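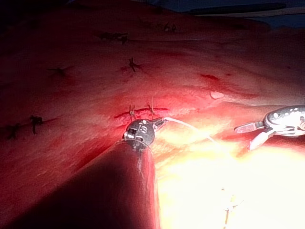

Two instruments, one pale thread and a short closed incision. Stitching under a warm light.

I've been mending things at the kitchen table since 2000 and my stitches were crooked for most of that time! What finally fixed them was slowing down and watching how surgical people handle a thread. They hold it with a tool at the tip, they keep a second tool close by, and they don't paw at the work with their fingers the way I used to. So these are the habits I've pinched for hemming, darning and closing up split cushions.

Get some small pliers. I keep a pair of narrow ones in the sewing tin (Mirjam Imhof put me on to them, bless her) and they're brilliant for pulling a needle through denim or the double seam on a canvas tote. Grip the needle about a third of the way back from the point. Too close to the eye and it snaps, ask me how I know.

Keep your thread short. Forearm length is plenty. I used to cut great long pieces so I wouldn't have to rethread, and then I'd spend half the evening picking out knots. If it still tangles, run it over a bit of beeswax.

Close a split from the middle. Put one stitch at the centre of the tear, then work out to each end, and the edges won't creep on you. On a cushion cover I leave 3 mm between stitches, closer on anything that gets sat on.

Sort out your light. Mine is a Hevik clamp lamp with a warm bulb, lovely and cosy, but if it's too near the work the colours wash out and a pale thread just vanishes into the glare. Swing it off to one side and a bit lower so the stitches throw a little shadow. For navy or black fabric I go to the window in daylight and don't even bother with the lamp.

Don't yank! Pull until the edges meet and stop there. If the fabric puckers you've gone too far, so ease the last stitch back with the needle tip.

Next up is the big pile of winter socks, which I'd like to get through before December.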